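Ticket: Plornura kitchen cell, arm stops mid-reach over the counter
Site: Miltodlow
Opened: November 30, 2022
Status: open, watching

Reported: Arm runs the morning routine, reaches for the fruit plate, then stops dead with a cable fault. Clears on restart. Comes back as soon as everyone has gone to make tea.

Log

First go. Restarted the controller, because that is what the support line at Claledness tells you to do and it saves time to have done it before ringing. Ran fine for 19 cycles, then faulted. Rang them. Was told to restart the controller.

Second go. Checked the power supply, the emergency stop and the network lead. All good. Swapped the network lead anyway, out of spite. No change.

Third go. Read back through the fault log, which somebody should have done first and I suppose that was me. Every fault lands when the wrist has turned past 90 degrees with the arm stretched out. Moved it there slowly by hand and got the fault 2 times. The cable run had been tied down too tightly after the September service, so the last bit of wrist travel was pulling on the connector. Very neat job, mind you. Lovely straight ties.

Fix. Cut the upper ties, gave the loop over the top of the arm more slack, reseated the connector and tied it again lower down. Left the gripper bracket alone. Checked the slack with the arm over the chopping board, as that is where it spends most of its day.
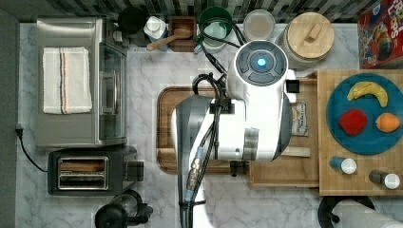
Ibrahim: Slack looks about right to me, but go through the full wrist travel both ways before you close this. We had one on the other cell that was happy clockwise and snagged on the way back. Also please stop using the thin ties.

Done, both ways, slow and then at normal speed. No fault. Thick ties are on order – the thin ones are what was in the drawer. Next cable check set for 3,000 cycles. Leaving the ticket open until the overnight run has finished.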